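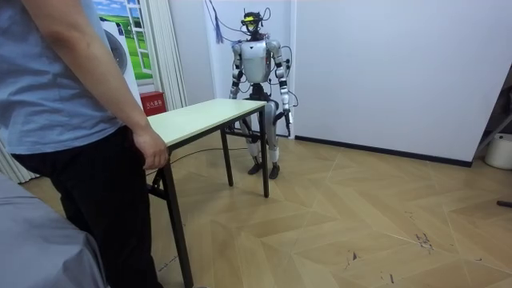 *Humanoid and folding table, household room, Steltley site.*

# Demonstration Operators, Household Tasks (fixed term)

Posted 2022-10-31. Reference 211.

Rakness is hiring operators to demonstrate household tasks to a full-size humanoid robot. Operators work at the Steltley site and report to Daranee Ongart, who runs data operations there. The contract runs through the end of May, with extension possible if the Gisitz task set is approved.

## The work

Tasks are demonstrated in two ways.

1. **By hand.** The arms are put in a compliant mode and the operator moves them through the motion, one arm or both. This is used for short motions: reaching to a table edge, closing on a handle, setting an object down.
2. **By remote control.** The operator wears a headset and holds two controllers, and the robot's arms follow. This is used for anything longer than a single reach, including loading a washer, folding cloth and clearing a tabletop.

A task is complete at 200 accepted episodes. The current set calls for 3,000 episodes across all tasks. An episode is accepted if the start position matches the task sheet, the motion has no pause longer than the sheet allows, and the end state is correct. Failed attempts are kept and labeled as failures. Do not delete them.

Operators work in pairs. One demonstrates; the other resets the room between episodes, which means placing the table and objects according to the sheet, checking cable slack and calling "clear" before the arms are enabled. Pairs swap roles every hour. Expect to spend half of each shift on resets.

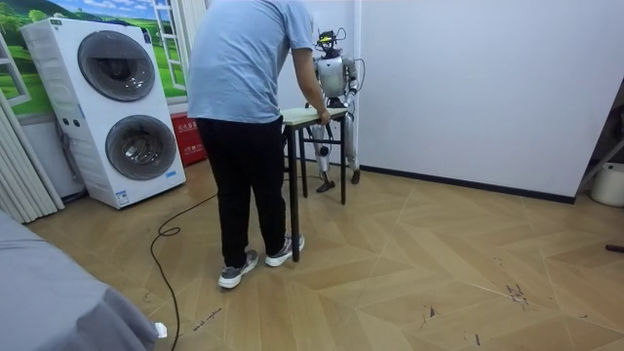
Most rejected episodes trace back to the reset - a table turned a few degrees, an object left from the previous task, a cable lying in the walking path. Applicants should be comfortable with repetitive setup work done to a written standard.

## Requirements

- Able to stand, bend and reach for most of a shift
- Normal or corrected vision, and no history of severe motion sickness in a headset
- Steady use of both hands; left-handed operators are welcome
- Able to read task sheets in English and write short fault notes
- Closed, flat-soled shoes

Experience with game controllers, machine operation, physical therapy or sewing has been useful in the past. None of it is required. A robotics degree gives no advantage in selection.

## Training

Training takes two weeks and is paid at the full rate. Week one covers the stop procedure, compliant mode and resets. Week two covers remote control under supervision, starting with the right arm only. Gerardo Bellini signs off each operator before unsupervised sessions. New operators normally need 500 practice reaches before sign-off; these are not added to the task data.

## Hours

Shifts are six hours, morning or afternoon, with no night work. Headset time is limited to 40 minutes at a stretch. Travel from Holst is reimbursed at the public transit rate.

## To apply

Send a one-page résumé and your preferred shift to Corina Bratu, Rakness personnel office, with the reference in the subject line. Selected applicants will be invited to a 90-minute trial at Steltley - paid, no preparation needed. Questions about the equipment go to Saqib Baloch.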